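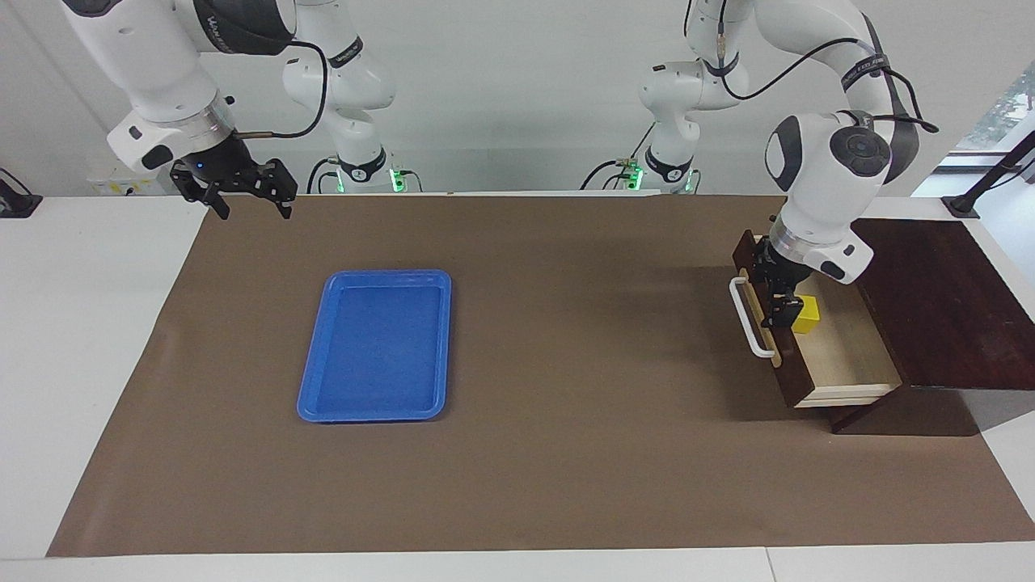
Come drive robot arms with us this October (paid, no experience needed)

Hi! I'm Yuzuki Hamada and I run the demonstration sessions at Sinel. We're looking for nine people who'd like to spend a few afternoons teaching a pair of robot arms to do small household things. Opening a drawer, getting a block out of it, putting a block in a tray, that kind of stuff. It sounds easy and for your own hands it is, but doing it through two arms that aren't yours is a different story, and I still get a kick out of it after all this time!

You'll sit at the operator desk with one controller in each hand. You move, the arms move. Everything you do gets recorded — the joint positions, the gripper opening and closing, the camera views — and the recordings go to Hazem Badawi's group, who train the model on them. They want lots of different people because everybody reaches for things a little differently, and when it was only me and Halfdan doing the driving, the robot picked up our bad habits. (Mine is stopping for a second before I close the gripper. It now does that too.)

A session is 60 minutes, and you'd be driving for 45 of those. The rest is getting set up, a stretch in the middle, and a short form at the end where you tell us what annoyed you. Please do fill it in, I read them all. We ask everyone to sign up for four sessions, because the first one mostly goes to getting used to the delay and to working out how far down the table really is.
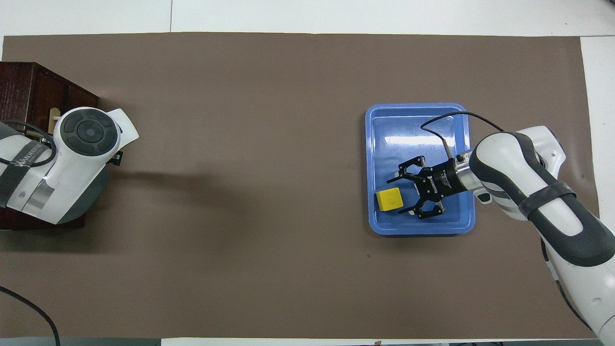
Slow and smooth is what we're after. If you fumble a grab, just open up and go again, we keep those takes too and mark them as retries. What we can't use is people racing to get the most runs in.

You should be 18 or over, okay with sitting and looking at a screen for a while, and able to use both hands at once. Glasses are fine, left-handers are very welcome (we're short on those!). Gaming experience is neither here nor there. If you've worked on Cakby or any of our earlier studies you can still apply, but say so in your email.

Pay is by the session and you get it even if the robot has a bad day and we have to send you home early. Rachid Ashour handles the payments and the consent forms, so ask him about either one. Your face and voice aren't recorded, only the arms and the table.

To sign up, email me with your name, which afternoons suit you, and which hand you write with. I'm holding a drop-in on Wednesday at 4 if you want to try the controllers first — we're upstairs in the Brania building, ring the bell marked Sinel.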